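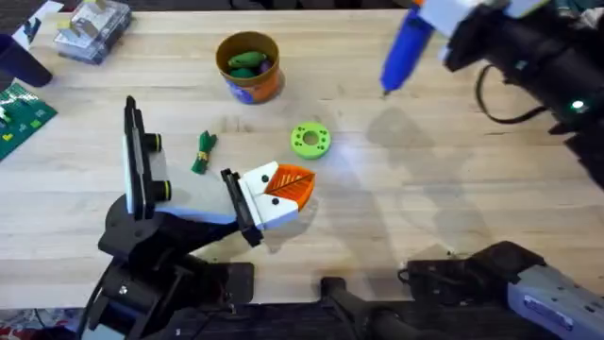 Which pen is best for writing names on painted shapes? A fine permanent marker, once the paint has had a full night to dry.

Asuka Honda wrote:
> I've cut 200 leaves for the Horbridge table and painted half of them.
> Ink smudged on the first few. What are the rest of you using?

I had the same trouble in May. Leave them overnight, then write with the leaf flat on the table and go slowly over any raised veins. Blue shows up well on orange — black is easier to read on green.

Kaede has spare markers if you run short.

Haruna Tamura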